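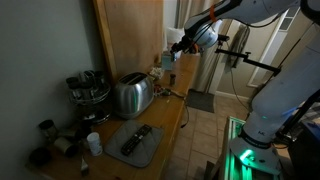

**T. Kodikara**
Technical lead, wood surfaces, Olwood (Andport)

---

Thread on seasonal movement in solid wood countertops and how to fasten them. Most of the complaints I get forwarded are filed under "defective wood" and end up being a screw problem.

---

Wood changes size when its moisture content changes. Below fiber saturation (near 28 percent for most species), losing water means shrinking and gaining water means swelling. Above it, dimensions hold steady. A kitchen counter spends its whole life below it.

---

Movement along the grain is small enough to ignore in a kitchen. Movement across the grain is the one you design for. On a normal run, grain goes the long way, so the top gets wider and narrower front to back and its length stays put.

---

Across the grain there are two rates. Tangential (flat-sawn face) is often close to double radial (quarter-sawn face). For hard maple the published change coefficients are 0.00353 tangential and 0.00165 radial, per one percent change in moisture content.

---

The arithmetic is width × change in MC × coefficient. A 25 inch flat-sawn maple top going from 8 to 11 percent: 25 × 3 × 0.00353 = 0.26 inch. That is a bit over a quarter inch, front to back. Quarter-sawn, same swing: 0.12 inch.

---

Edge-glued staves are usually mixed, so the real number lands between those two. I use the tangential figure and accept that the slots come out longer than they had to be. Long slots cost nothing.

---

MC follows relative humidity with a lag. At 70 °F, wood held at 40 percent RH settles near 7.7 percent MC. At 65 percent RH it settles at 12. Thick tops take weeks to get there, which is why one steamy afternoon of canning does no harm.

---

Humidity data from the Andport shop, one logger, hourly: 3,756 readings, 793 of them below 40 percent RH. Almost all of the low ones fell in one unbroken stretch after the heat came on. The stretch matters more than the total.

---

A dry hour does nothing to a thick slab. A dry month does. If you only log the daily minimum you will scare yourself for no reason. Log hourly and look at a rolling average over a few weeks.

---

Fastening. The back edge is normally the fixed edge, so the gap at the wall stays the same and all the movement goes to the front overhang. Round holes at the back, slots everywhere else, slots running front to back.

---

Slot length: calculated movement, plus the screw shank, plus a margin of 1/8 inch. Pan head screw and a flat washer. Do not countersink. A cone-shaped head wedges itself in the slot and you have a fixed hole again.

---

Screw position inside the slot depends on the season. Installing in December in a heated house, the top is near its narrowest, so leave most of the slot open toward the front. Installing in a humid month, reverse it. If you don't know the MC, measure it with a pin meter.

---

Tighten until the washer stops spinning, then quit. I have seen slots cut to the correct length and then clamped so hard with an impact driver that the top split at the third stave anyway.

---

Construction adhesive on cabinet rails: no. It holds the top flat right up to the first dry season. After that the glue line or the wood lets go, and it is usually the wood.

---

Figure-eight fasteners and Z-clips both work. Figure-eights need the recess cut slightly wide so the clip can swing. Z-clips need the groove set a hair lower than the manual suggests or they pull too tight. We use the Sturkura slotted angle in the shop for no better reason than having a box of them.

---

Finish. Oil slows the exchange of moisture and does not stop it. A film finish slows it more. Neither changes where the top ends up, just how long it takes. Slowing is still useful, as it smooths out short spikes.

---

Finish both faces with the same number of coats. A sealed top face over a bare underside gains and loses water unevenly, and the result is cup. Same for the end grain, which takes up water much faster than the faces. I give end grain two extra coats, sink cutout included.

---

Dishwasher: put a vapor barrier on the underside above the door opening. Foil tape is fine. Run it past the opening on each side.

---

Miters in solid wood counters: avoid. Both legs move across their width, the angle changes, and the joint opens at the inside or the outside corner depending on the season. Use a butt joint with draw bolts and let one leg slide past the other.

---

Acclimation: stickers under the top, air on all faces, in the room where it will live, with the HVAC running. Three days flat on the garage floor in shrink wrap does not count.

---

Slot length table for maple, cherry, walnut and white oak is in the Olwood install sheet, page 3. The cherry row had the radial coefficient in the tangential column in the previous version. Recheck any slots you cut from it.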